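The room kept for best

12 Dec 2020

My grandmother had a front room that was used on Christmas Day, for funerals, and when the man from the insurance came. The rest of the year the door was kept shut. If you opened it the air was colder than in the hall, and it smelled of furniture polish. We children were allowed in to fetch things from the sideboard and had to come straight out again.

I have been thinking about that room a lot this year. We have all been at home so much that every bit of floor in our house has been put to work. The box room is an office. The landing has a desk on it. The dining table has been a school, a sewing bench and a place to eat, sometimes within the same hour. It made me wonder how families of seven or more managed in small terraced houses with one room out of use, and why they put up with it.

My grandmother's house was in Trarnness, in one of the streets that run down to the harbour. It had two rooms and a scullery downstairs and three bedrooms upstairs. She brought up five children there. My mother did her homework at the kitchen table with a wireless on and somebody ironing behind her, and the front room stood empty on the other side of the wall with a perfectly good table in it. When I asked her once if that had annoyed her she said it had never crossed her mind. It was the front room. You didn't do homework in it.

I put a short note about this on here in May and had more replies than I have had to anything else. Samira Zoubi wrote that her parents' flat had exactly the same arrangement, though it was for guests, and guests came every week. The good sofas were in there, and the good glasses, and a dish of sweets with the wrappers on that she and her brothers were forbidden to touch. The family sat in a much smaller room at the back with the television. She says the guest room took up almost half the flat. Her father still apologises to visitors for the state of it, and it is always spotless.

Dilek Ersoy said her aunt kept hers locked. The key was on top of the kitchen cupboard and everyone knew that, including the younger cousins, who couldn't reach. The armchairs had covers, and the covers had smaller covers on the arms. She was sixteen before she saw the actual colour of the chairs, and that was because they were being sold.

Margit Dahlgren had the fine parlour, which she says was colder than the cellar. The stove was lit the day before if somebody was expected. Her uncle was laid out in there, and afterwards she didn't like walking past the door at night.

I had assumed it was a local habit, or at least a British one. I looked for a proper history of it and got a few books out before the library shut again. The general view is that it began as people of modest means copying the drawing rooms of people with more, and that may be right as far as it goes, but none of the books had much to say about the work involved. My grandmother cleaned that room every week. She took the ornaments down, washed them and put them back. She beat the hearthrug in the yard. She did the window inside and out. It was a lot of labour to spend on a room she hardly sat in, on top of everything else she had to do, and she was particular about doing it herself.
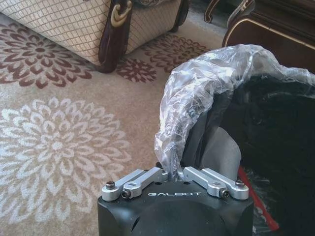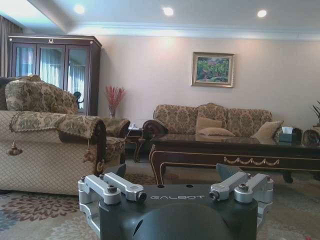 The second one shows the living room, with the rug and its rose-coloured medallion.

A point that came up again and again in the replies was carpets and rugs. People who couldn't tell me what was on the walls of the best room could describe the floor in detail. I suppose when you are small and have been told to sit still, the floor is what you look at. Ours was a square of brown and green leaves with lino showing round the sides. I used to follow one stem with my eyes from the fireplace to the door and try not to lose it where it crossed the others. Widad Bataineh remembers counting the knots in the fringe while the grown-ups drank coffee. Her mother combed the fringe straight with an ordinary hair comb before anyone arrived.

The furniture itself was often paid for over years. My grandmother's came from Kassab, which was a shop on the main street with a yellow blind, closed long before I was born. She kept the payment book. My mother has it now and let me go through it. The sideboard and two chairs took her nearly four years to pay off, and there are a couple of weeks in winter with nothing entered, then double the next time. The last page has "settled" written across it in somebody else's hand. I can see why she didn't want us in there with jam on our fingers.

My grandfather's view of the room is not recorded. He smoked in the yard.

By the time I was about ten the rule had begun to slip. First the telephone was put in there, on a small table behind the door, so people had to go in. Then there was a gas fire, and then my uncle came back from working away and slept on the settee for a winter. After that the door was left open and the cat got in. My grandmother went on calling it the front room, and she went on dusting it, but she moved the best glasses upstairs to her wardrobe. I think that was where the real front room was from then on, if that makes sense.

We have never had one. When we bought this house there was a wall between the front and the back, and we had it taken down within the year because everybody was doing it and we wanted the light. It was the right decision for when the children were little. This year I would have paid good money to have it back. There is no door between the kitchen and anywhere you can sit down, so every meeting has had a kettle in it.

Gil-soo Ko, who lives a few doors along and still has his wall, told me he has gone the other way. In the spring he cleared everything out of the front room that was to do with work or exercise, moved it upstairs, and made a rule that there would be no screens in there. He and his wife go in after supper and read, or play cards. I asked if they had kept to it and he said mostly – they let themselves watch the snooker.

I can't put a wall up before Christmas. What I have done is turn the two armchairs at the front to face the window, with their backs to the rest of the room, and put the lamp between them. My mother can't come this year, so I sent her a photograph of it. She rang to say the chairs would fade in that sun and had I thought about covers.

If you had a best room, or still have one, I would like to hear about it, and especially what was on the floor. Comments are open until the new year.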